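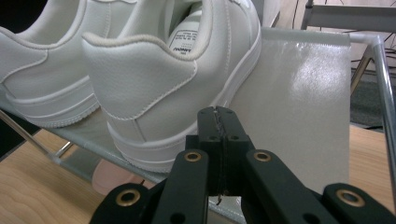

**Stonlow**
*Student author, Entryway Storage Project*

Shoes are a great subject for a storage project! Everybody has them, and they end up all over the floor. My project, Borkix, asks how a small rack can keep a pair together and easy to grab. I had 117 survey replies from my dorm, and by far the most common complaint was hunting for the second shoe.

I picked white low-top sneakers as my test pair. With the heels facing out, the collars are right there to grab, and I love how neat a pair looks that way. The rack has thin metal rods and a pale top panel, so it stays light to look at even on a small table.

Desk space mattered too (my limit was 50 centimeters of width). I like a wood top under the rack, and the wavy grain on this one is beautiful.

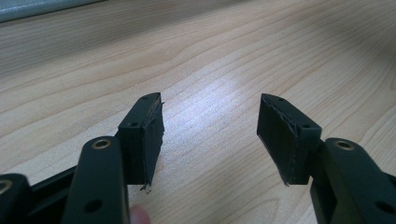

## Moving the pair

Lifting one sneaker by the collar leaves its partner down on the tabletop. My layout rule is to keep both shoes on the same side of the rack, close to the front.

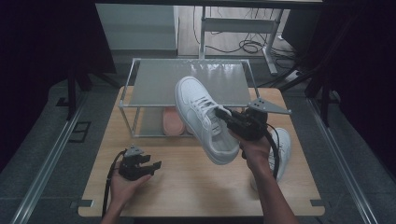
Stonlow

Next I want to try version 2 with high-tops, which need a lot more headroom. I can't wait to start on the drawings in September!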